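What do you do with the cloth napkin pile? (and show me yours)
Kitchen Linens & Table board – 171 views

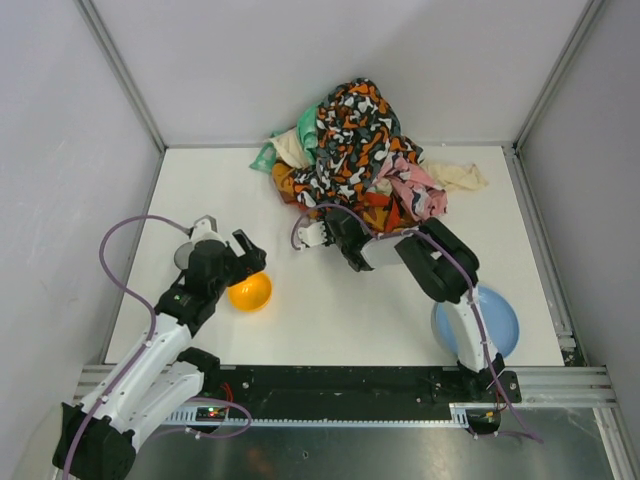

The pile as of this morning, with the orange bowl and the blue plate

marigold_kiri
Posted 17th January

OK folks, I have gone all in on cloth and I love it so much! We stopped buying paper towels in October and since then every scrap of fabric in the house has been promoted to napkin, dish rag, bread cover or whatever else it feels like being that day. The trouble is the pile. I fold on Sunday and by the middle of the week it's a mountain again.

The big blotchy one on top is my favorite, orange and black and white and gray. I got it as a remnant from Appiah (the fabric place, if you've never been, GO, bring a friend and a big bag). It was sold as a tablecloth end and I never hemmed it. The mint green is a hand towel and the pink is from my aunt. The creams are just creams.

So the question: do you sort by use, by color or by size? And does anybody fold at all, or is a basket fine? I want a system I can teach a nine-year-old.

Kiri Ellery

dumi_m
Oh I love that blotchy one! It looks like a very cheerful camouflage jacket.

Basket person here. Five years of cloth napkins and I have not folded one of them. We keep 2 baskets on the shelf by the back door, one for table and one for mess. Table means it can touch your face. Mess means floor, stove, dog. The kids got it in a day. Folding is lovely if you enjoy it but they come out of the basket wrinkled and people wipe their mouths on them just the same.

Dumisani

pressandfold
Going to disagree with dumi, sorry! Fold them. A folded stack takes up a third of the space, and you can see what you've got. With a basket you always use the top four and the ones at the bottom go musty. Ask me how many forgotten tea towels I found when we moved.

Kiri, I'd sort by use first and size second. Color doesn't matter unless you're setting a table for company. Fold in half, in half again, then thirds, and stand them on edge in a drawer like file folders. A nine-year-old can do thirds. Mine was doing it at six, badly, but the drawer closed.

tansy_and_rue
Color!!! Color all the way. I know it's not practical and I don't care, opening that drawer makes me happy every single time. Creams on the left, then pinks, then the oranges and rusts, then the greens. With a mint and a pink and those deep rusty folds near the bottom of your pile you already have half a rainbow going.

Also please hem the remnant before it frays down to a bandana. A narrow double fold and a straight stitch, twenty minutes if the bobbin behaves.

dumi_m
pressandfold, the musty thing is fair, but that's a washing problem. We empty both baskets every Saturday whether they need it or not. Nothing gets to sit long enough.

pressandfold
Every Saturday whether they need it or not is a lot of laundry for napkins!

dumi_m
It goes in with the sheets :)

oldbreadboard
Coming in sideways here, but does anyone use theirs for bread? I keep one cream cloth just for rising dough and it never goes in with the others. No fabric softener near it, ever. I wrote RISE on the corner in laundry marker after my husband cleaned a bike chain with the last one.

If you want labels, Rarton makes iron-on dots and they've lasted well for me. Red for kitchen floor, none for everything else.

marigold_kiri
Dying at the bike chain. OK so I could keep one of my creams just for dough. I have been using whatever's on top, which explains the lint on last week's rolls.

tansy, I will hem it this weekend, I promise – the machine is under a box of Christmas stuff but it can be reached.

I think I'm going to try dumi's two groups with pressandfold's folding. Table ones folded on edge, mess ones thrown in a basket. Does that make everybody mad equally?

pressandfold
I can live with it.

tansy_and_rue
Only if the folded ones are in color order.

witidico_lane
Been reading along, we do nearly the same at our place on Witidico Lane, except the table ones stand up in an old bread pan and there's no drawer involved. It holds a week's worth for two people. When the pan is empty it's wash day. Couldn't be easier!

Kiri, what are the measurements on the blotchy one? If it's big enough you could get napkins out of it and still have a runner left.

marigold_kiri
Ooh, haven't measured. Will do it before I cut anything. I'm leaning toward keeping it whole though, I like it too much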